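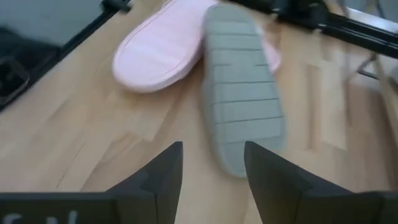

Products > Two-Arm Workstations > Parry Bench > Research Notes

The Parry Bench and the Tirnura pairing method

We get asked all the time what people do with a Parry Bench once it's bolted together, so we're delighted to share this one. Delyth Humphreys and her group at Drirnstead have been teaching two arms to tidy shoes – a job most five-year-olds can manage, and a surprisingly hard one for a machine!

Their method, Tirnura, learns from people steering the arms by hand. The group recorded 2334 demonstrations and then asked a simple question: do you need them all? They trained once on the full set and once on 734 runs picked for variety (shoes apart, shoes overlapping, soles up, soles down). Over 500 test trials, the smaller set came out level on matching pairs and a little ahead on turning a shoe over, which pleased everybody here no end.

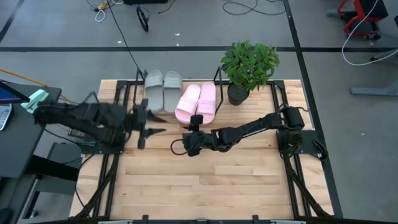 Parry Bench with both arms fitted, gray and pink slides along the far edge.

The bench comes with two mounting plates, and the wrist cameras are sold separately. If you're planning something similar, do write to us before you order – we love hearing about it.

Comments

plunside_lab: Did the wrist views blur much on the faster moves? Ours do.

Delyth H.: Yes, quite a bit. We kept the blurry ones in for training.

marcy: Please teach it laces next!

Contact Parry Benches | © Parry | Back to top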